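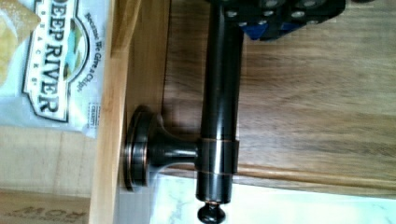

Session Two Handout: The Working Counter

Histby Evening Program in Household Management
Cuvgate Annex, teaching kitchen

Welcome back, everyone, and thank you for the stack of counter sketches you left on my desk. I read every one of them with a cup of tea and enjoyed them enormously. A good many of you drew the counter you wish you had (I saw a lot of empty space and a suspicious number of fruit bowls), so this time I'd like us to stay with the counter as it is at breakfast, when people are hungry and somebody can't find the butter.

Please read these notes before you come. The exercise at the end takes 40 minutes and goes much better if you already have the words for things.

1. Three kinds of space

Last time we talked about the kitchen in terms of cupboards. The counter needs its own way of thinking, and I divide it like this.

Landing space is where things get put down: the grocery bag, the mail, the pan that has just come off the stove. Working space is where you cut, spread, pour and mix. Standing space is given over to things that live there, such as the toaster or the canisters.

Most of the trouble people bring to this course comes from standing space creeping over the other two. It happens slowly. A jar comes out for a recipe and stays out, then a second jar keeps it company, and by June you are buttering bread on top of the microwave.

The Ziden worksheet (the long one with the grid) gives you a column for each kind. Fill it in at home with a pencil, and expect to change your mind.

2. The breakfast group

A group, in this course, means a set of things used together and so kept within one arm's reach of each other. Breakfast is the easiest group to practice on. Nearly everyone makes some version of it, and it's small: something to toast with, something to cut on, something to brew with, and a cloth.

The board wants to be right beside the toaster or right behind it, so that a slice travels a few inches and no further. I like the coffee things on the same side as my pouring hand. If you are left-handed, do turn the whole arrangement around and don't feel you have to follow the diagram in the Tokgöz reader, which was plainly drawn by a right-handed person.

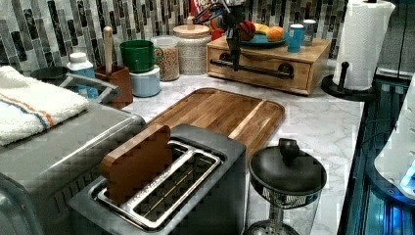 The cloth is the piece people forget. A towel folded in thirds and laid flat on a nearby surface is handy for fingers and spills, and you will reach for it without thinking. One caution, and I'll repeat it in class until you're tired of me: a towel on top of any appliance that heats up has to come off before the appliance goes on. Make that part of the routine, the same as turning pan handles inward.

Crumbs deserve a word too. Any toaster makes them, and they go farther than you would believe. If the board sits flat and clear you can sweep it toward the sink with the side of your hand, and the whole business is over before the coffee is poured. If there are six small things standing around the board, you have to lift six small things, and then of course you don't.

3. The back row

Along the wall is where the tall and steady things go. The spoon crock, the canisters, the jar of grains or beans, the paper towels. They don't mind being a long reach away, and they look nice against tile, which I think is a perfectly good reason for putting something somewhere.

A little set of drawers at the back of the counter is a wonderful thing in a rented kitchen where you can't put up shelves. It gives you a second level: fruit on a plate on top, a can or two beside it, and the drawers underneath for packets and bags.
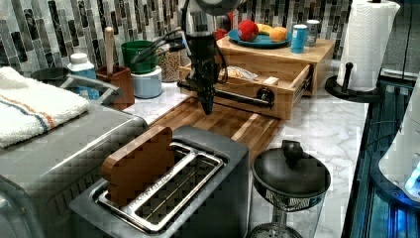
Two rules for counter drawers, which I've come to after many years of breaking both. First, keep to one kind of thing per drawer, so that snacks stay with snacks and hardware goes back to the toolbox. Second, leave a hand's width of clear counter in front, or the drawer can't open properly and you'll stop using it. Bags should be emptied or clipped before they go in. A loose bag takes up twice the room it needs.

Stacking is allowed in the back row, within reason. A cup on a canister is fine if you use the cup more often than the canister. If it's the other way around, swap them or separate them.

4. For class

Bring your Ziden worksheet, one clean dish towel, and a photo of your own counter taken at breakfast time, before you tidy. I mean it about not tidying. We'll work in pairs, trade photos, and mark the three kinds of space on each other's counters.

Then write 200 words on one group you would move and where you would move it. Plain sentences, please; a sketch may go alongside but doesn't replace the writing. This counts toward the 100 points for the course.

Reading for next time: Tokgöz reader, chapter 2, the part on sinks and drainage. Skip the section on pantry design for now, we'll get to it when we do dry goods.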